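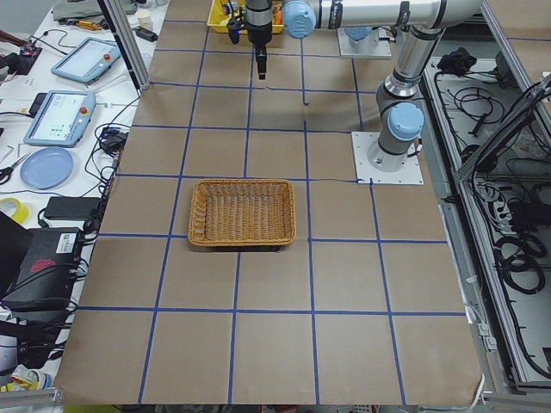 Photo: V. Peixoto, bench room, Merura

August, started 7.40 am

Paper and tape day on the big table. Old sheet off, it was past saving, glue blob in one corner and a coffee ring nobody has owned up to. New brown kraft down from the Joly roll. Wiped the top first with a damp cloth and let it dry properly, last time we didn't and it cockled by lunch.

Paper laid lengthwise. Pulled tight from the far end and smoothed towards the near edge with the side of my hand (the plastic smoother has gone missing again, if you have it please put it back on the hook). Near edge still has a curl at the right hand corner. Left it. Weighing it down overnight would probably do it, or a turn of tape underneath, but then you can't lift the sheet off in one go.

Grid in the dark blue. Long lines first, then the cross ones. Used the wooden batten as a spacer, quicker than measuring each time, but mark the batten end with a pencil line or you start reading off the wrong side. Did that once and had to pull a strip back up. Kraft tears if you pull straight up. Pull it low and slow, back along itself.

Wicker basket back out on the grid, a bit left of centre. It is sitting across the lines and not in a cell. Cells are smaller than the basket, knew that. Question is whether we say "basket goes on the crossing" or make a bigger square for it. I'd go with the crossing, one less thing to tape. The rim is thick and easy to get hold of, weave is tight enough inside that small stuff shouldn't drop through. Try it with the Heker clips to be sure, those get through everything.

Yellow bin stays at the top end. Small bits in it still want sorting, orange ones especially, some of those belong in Surnano's drawer and not with ours. Not today.

Materials, for the reorder:
blue tape, 4 rolls opened, last one nearly done
kraft, plenty
clear packing tape, one on the table, 60 m on the label of the spare in the cupboard
batten, fine
scissors, blunt. Again.

After tea. Went along the lines looking for lifted edges. Mostly flat. Where one length ran out I started the next on top of it and those joins are the weak spots, you get a wrinkle and the edges stand up a bit. Crossings are better, double thickness but they sit down well once rubbed with a thumbnail. Ought to butt the ends together next time or just cut the strip long enough to begin with. Obvious, I know.

Clear tape roll: needs a proper place. It gets put down on top of a line and then you are lining things up by what you can see through the hole in the middle. Fine for a straight run, hopeless if you want the crossing itself.
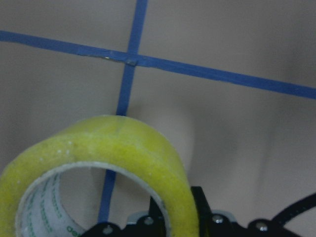 Rosine Leblanc: don't lay the ends over each other at all, leave a small gap. Nobody needs the line to be unbroken and a gap can't lift. Also please keep the packing tape off the kraft, if it sticks it takes the top layer with it and then we're buying paper again.

OK, gaps next time. Not redoing this sheet for it, will press the bad joins down and see how long they last. Asked her about the basket too, she's for the crossing as well so that's settled, will write it on the card by the door.

Packing tape to go on the shelf at the left end, on the peg. Scissors same shelf.

To do
order blue tape, same width, NOT the pale one
new scissors
sort yellow bin
labels for the cels? letters one way, numbers the other. On the paper in pencil, small
curl at the corner, look again tomorrow

Stopped 4 pm.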